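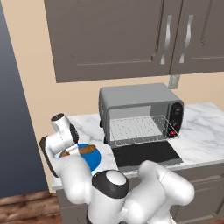

Kipchumba Mabula wants to know if Kalliva is playable solo, or if you need a full party for the late dungeons. Solo all the way! I cleared floor 76 alone last night with a frost archer and a very patient healer pet.

Save up 2000 shards before you go down, the Briltis gate eats most of them. 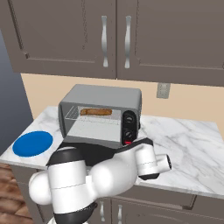 And bring fire resist, the second boss spams lava the whole fight. Beat her and you get the Abella bow, which hits for 3000 on a crit. I yelled so loud!!

Trying it on hard mode next.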